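# Why Do Tables Wobble?

Have you ever sat down to do some coloring, leaned on the table with your elbow, and felt the whole thing go *clunk*? Then you lean back and it goes *clunk* again the other way! It's an annoying little thing, but there's a lovely bit of math hiding in it, so let's have a think about it together.

Start with a stool that has three legs. You can put it on a bumpy lawn or an old stone floor, and all its feet will touch the ground at once. It may lean a little, but it won't rock. Any three points can always share one flat surface. Try it with three fingertips and a book if you don't believe me (go on, I'll wait).

Now add a fourth leg. Three of the feet find the floor happily, just as before, but the fourth one has to be exactly the right length, and the floor has to be exactly the right height underneath it. If either one is off by even 2 millimeters, that foot hangs in the air, and your table rocks back and forth between two pairs of legs.

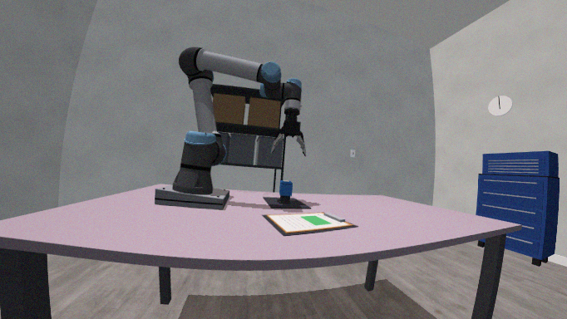
So why don't we give every table three legs and be done with it? Well, think about where you like to put your elbows. On a square table with three legs, at least one corner has nothing near it to hold it up, and if you push down hard there, over it goes, juice and all. Four legs spread out toward the corners make a table much harder to tip, and most people would put up with a bit of wobbling to keep their juice.

There's a neat trick you can try the next time you meet a wobbly square table. If its legs are all the same length and the floor is only gently bumpy, ask a grown-up to help you turn it slowly on the spot, like the hand of a clock. Somewhere within a quarter of a turn, all four feet should settle down together. And if the legs themselves are uneven, you can always fold up a piece of cardboard and slide it under the short one, the way people have been doing in cafés for a very long time.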